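로봇 들어온 뒤로 포장·선별 쪽 인원 업무가 어떻게 바뀌셨나요

생활용품이랑 완구 반품을 처리하는 물류센터에서 선별 조장을 맡고 있습니다. 본사에서 3월부터 선별 라인 한 개에 로봇팔을 넣겠다고 통보가 왔습니다. 납품사는 Kozan이고, 설치랑 초기 교육까지 그쪽에서 한다고 합니다.

지금 우리 조는 12명입니다. 반품 박스를 열고, 물건을 꺼내서 상태를 보고, 재판매·수리·폐기로 나눠 투입구에 넣는 일입니다. 회사 설명으로는 "투입 작업만 로봇이 하고 사람은 판정에 집중한다"고 하는데, 이 말이 실제로 무슨 뜻인지 모르겠습니다. 투입이 전체 일에서 차지하는 비중이 꽤 크거든요.

궁금한 건 이렇습니다.
첫째, 비슷한 작업에 로봇 들어온 곳은 인원이 줄었는지, 아니면 다른 자리로 옮겼는지.
둘째, 남은 사람들 일이 편해졌는지 더 빡빡해졌는지.
셋째, 조장 입장에서 설치 전에 회사에 미리 확인받아 둘 것이 있는지.

조원 중에 나이 있으신 분들이 걱정을 많이 하십니다. 저도 답을 드릴 수가 없어서 여기에 여쭤봅니다. 로봇 성능 얘기보다는 현장 얘기를 듣고 싶습니다.

작성자: 선별3조

답변 3개

물류10년차

저희는 넣었다가 반년 만에 뺐습니다. 물건 종류가 너무 많아서 자꾸 멈췄어요. 멈추면 사람이 가서 꺼내 주고 다시 돌리는데 그 시간이 더 걸렸습니다. 인원은 안 줄었고요. 업체마다 다를 테니 참고만 하세요. 그냥 회사가 하자는 대로 해 보시고 안 되면 다시 빼겠죠.

Saturnino Pastor

스페인에서 와서 안산 쪽 Valberg 공장에서 일하고 있습니다. 한국어가 어색해도 이해 부탁드립니다.

우리 라인은 부품 선별이고 로봇팔이 들어온 지 두 해 됐습니다. 계약직 자리는 계약이 끝난 뒤에 새로 뽑지 않았습니다. 정직원은 해고가 없었지만 세 명이 야간조로 옮겼습니다. 회사는 "감원 없음"이라고 말했고 틀린 말은 아닌데, 야간으로 간 사람들한테는 큰 변화였습니다. 그래서 "감원이 있습니까"라고만 묻지 말고 "근무 시간과 장소가 바뀌는 사람이 있습니까"도 같이 물어보세요.

일은 손목과 어깨가 덜 아픕니다. 대신 눈이 피곤합니다. 예전에는 물건 들고 걷는 시간이 쉬는 시간 비슷했는데 지금은 계속 서서 화면과 물건을 번갈아 봅니다. 한 시간마다 자리를 바꾸는 걸로 정한 뒤에 조금 나아졌습니다. 처음부터 이걸 정하는 게 좋습니다. 나중에 요구하면 생산 계획이 이미 짜여 있어서 어렵습니다.

그리고 시간당 목표 수량을 꼭 확인하세요. 우리는 로봇 속도에 맞춰서 사람 목표가 266개로 올라갔습니다. 로봇이 멈춘 시간도 처음에는 우리 실적에서 빠지지 않았습니다. 두 달 동안 싸워서 고쳤습니다.

Flurina Oberholzer

Wevirent라는 작은 컨설팅 사무소에서 자동화 도입 현장의 직무 조정을 돕고 있습니다. 한국 센터도 몇 군데 다녔고, 질문하신 순서대로 적겠습니다.

인원은 첫해에 바로 줄이는 곳이 많지 않았습니다. 제가 본 곳들은 대체로 퇴사자 자리를 채우지 않는 방식이었습니다. 그러니 현재 인원표보다 내년 충원 계획을 보여 달라고 하시는 편이 낫습니다. 12명 조라면 결원이 한두 명만 생겨도 교대가 바로 흔들립니다.

업무 강도는 예외 처리를 누가 맡느냐에 달려 있습니다. 로봇이 못 집은 물건, 떨어뜨린 물건, 잘못 넣은 물건을 처리하는 일이 새로 생기는데, 이 일이 직무표에 없으면 보통 제일 경험 많은 분이 자기 일에 얹어서 하게 됩니다. Eltex 센터에서는 하루 예외 건수가 106건까지 나온 날이 있었고 그게 한 분한테 몰렸습니다. 그 뒤에 예외 담당을 따로 두고 교대로 돌렸습니다. 조장 수당과는 별도로 담당 수당도 붙였고요.

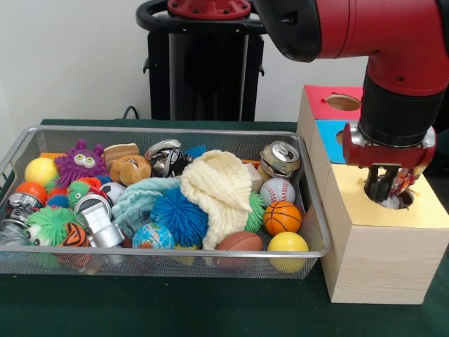
조원분들 자리가 어떻게 바뀌는지는 시험 가동 때 섞어 넣는 물건에서 많이 드러납니다. 회사는 시연할 때 모양이 일정한 물건을 고르는 경향이 있습니다. 그런데 완구 반품이면 바구니 하나에 털실 같은 고무 돌기가 난 공, 곰 인형 머리, 접혀서 늘어진 뜨개 천, 찌그러진 캔이 한데 눌려 들어 있는 경우도 생각해야 합니다. 집게 손가락 두 개로 작은 물건 하나를 집어 둥근 구멍에 내리는 동작만 보고 투입 인원을 빼면 안 되고, 천이나 인형처럼 모양이 변하는 물건까지 넣어 본 기록을 받으세요. 투입구 상태도 봐야 합니다. 사진의 앞쪽 상자는 구멍 둘레의 종이가 뜯겨 있는데, 현장 투입구도 가장자리가 상하면 누가 언제 갈지 정해 두어야 합니다. 정해 두지 않으면 그것도 조원 일이 됩니다.

설치 전에 서면으로 받아 두실 것은 다음과 같습니다.
- 로봇 정지 시간을 개인과 조 실적에서 제외한다는 내용
- 예외 처리 담당자와 교대 간격
- 교육 시간을 근무 시간으로 인정하는지 여부. 저는 한 사람당 최소 30시간을 권합니다
- 비상 정지를 누른 사람에게 책임을 묻지 않는다는 내용
- 근무조 변경이 있을 경우 사전 통보 기간

네 번째 항목은 빼먹는 곳이 많습니다. 정지 버튼을 누르면 라인이 서고, 관리자가 이유를 캐묻기 시작하면 다음부터는 사람들이 누르지 않습니다.

나이 있으신 분들은 판정 자리에서 강점이 큽니다. 재판매로 갈지 수리로 갈지는 물건을 많이 만져 본 분이 빨리 압니다. 다만 화면 글씨 크기와 작업대 높이는 설치할 때 맞춰야 하고, 나중에 바꾸려면 업체에서 추가 비용을 요구하기도 합니다. Kozan 설치 기사가 오는 날 그분들이 직접 자리에 서 보시게 하세요.

선별3조 (작성자)

세 분 모두 감사합니다. 충원 계획이랑 실적 제외 건은 토요일 조회 전에 센터장님께 문서로 요청해 보겠습니다. 근무조 변경은 생각도 못 하고 있었네요. 예외 담당 수당은 기본급에 넣은 건지 따로 준 건지 혹시 알 수 있을까요?

Flurina Oberholzer

따로 줬습니다. 담당한 날만 일 단위로 계산했습니다.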